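Storage on the Walls: Our Bavville Workbench Project

Our group (me, Gus Pruitt and Katalin Bodnár) wanted a small bench where the stuff you keep reaching for isn't eating up your work space. The old setup drove me nuts! Every cable ended up under something else, and I once spent a whole lunch break hunting for tape.

So we went vertical. Wire-mesh baskets on the walls, vials and little bottles up in a rack, and the tabletop saved for whatever is in use. Katalin picked the leaf wallpaper and I was against it at first, but now I love it.
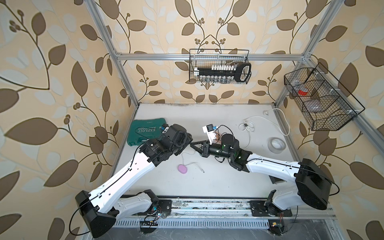

Cables are still our weak spot. Gus wants hooks along the aluminum bar - I'd rather have one more basket, a shallow one. The back edge of the table also needs a proper scrub, and that job is mine. We tried 3 basket heights on paper before settling, and our advisor, Tapio Pitkänen, wants those sketches in the appendix by 21st August.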